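Home Boat Life Interviews Ports Contact
Search this site Go

The couple aboard the Holmgren asked me not to use their names, on the grounds that his mother still thinks they have a house. They have a 1,262-square-foot storage contract in Clestville and a sailboat. The boat is considerably smaller.

They moved aboard in November with two kids, a cat and a bread machine. The bread machine lasted nine days.

"It tripped the breaker for the whole dock," she told me. "Everybody came out in their pajamas. That's how we met the neighbors."

I asked about school, as everyone apparently does. Lessons happen at the galley table until lunch, or until somebody needs the table for lunch. The older one is 11 and does long division well and cheerfulness poorly. The younger one, seven, is writing a history of Udholm, where they spent 55 days waiting for an engine part.

"It's mostly about a dog," her father said. "The dog is the mayor."

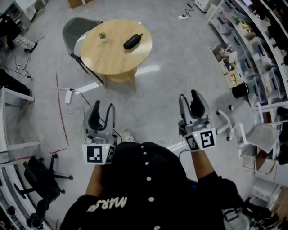 The engine part came to $313. The slip fees while they waited for it came to $2,796, a number he recited with his eyes closed. When the box finally arrived, it held the right part for the wrong engine – they keep it on a shelf by the charts, next to the good binoculars.

Did anyone want to quit? She looked at him. He looked at the cat.

"In Mastcombe," she said. "It rained all week and the hatch over our bunk leaked on my side only. I priced apartments."

"I offered to switch sides," he said.

"On the sixth day."

They leave for the islands once the hatch is resealed. He is doing the job himself, and she has moved her pillow to the other end of the boat.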